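Table Linen Returns to the Regional Museum

Saturday, December 7, 2013

For most of its history the Ollham Textile Museum collected what was rare. Its founders bought church hangings, wedding silks and a small group of embroidered maps, and they kept these in dark drawers on the upper floor. The printed tablecloth, which covered the kitchen tables of nearly every household in the county, was not thought worth a shelf.

That position has now changed. In July the museum opened a permanent gallery for household cloth, drawn from a collection of 3000 pieces. Aprons, dish towels and bedspreads are included, but table linen makes up the largest share. The gallery occupies the former dye store, a long brick building beside the canal that had been closed to visitors.

The town of Ollham is well placed for such a collection. The Kenden mill, two miles upstream, printed cotton for domestic use until its closure, and its pattern books passed to the museum along with the contents of the design office. They show a trade that followed fashion at a cautious distance. Fruit, foliage and checks were repeated season after season with small changes of color, and a design that sold well might stay in production for 60 years.

Leaf and berry patterns were among the steadiest sellers. The mill's order books record repeat orders from department stores in Forsyth and from the ship chandlers of Cindisport, who supplied cloths for passenger dining rooms. A white ground was preferred by both. It could be boiled without visible loss, and it suited any china.

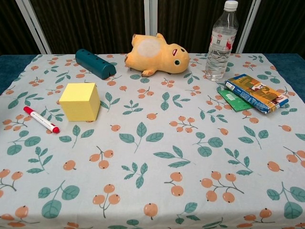
Teal-green leaves and orange berries on a white tablecloth.

Care of these textiles presents its own difficulties. Silk is fragile but was seldom washed. A tablecloth in daily service may have been laundered every week for decades, and the fibers along the folds are often close to splitting. The museum's conservation department has therefore given up folding altogether. Cloths are rolled on padded tubes, interleaved with tissue, and brought out for display for no more than 4 months at a time.

Stains are left in place where they do no harm to the cloth. Earlier practice was to remove them, and several pieces acquired before the present policy were bleached so heavily that the printed outlines are now hard to read. Mends are also retained. One cloth in the gallery has been darned in five different threads.

The museum continues to accept donations from the public, although storage is limited and pieces without a known history are usually declined. A further 200 cloths from a Forsyth hotel are awaiting cataloging and will be shown in rotation once that work is complete. The pattern books may be consulted by appointment in the reading room.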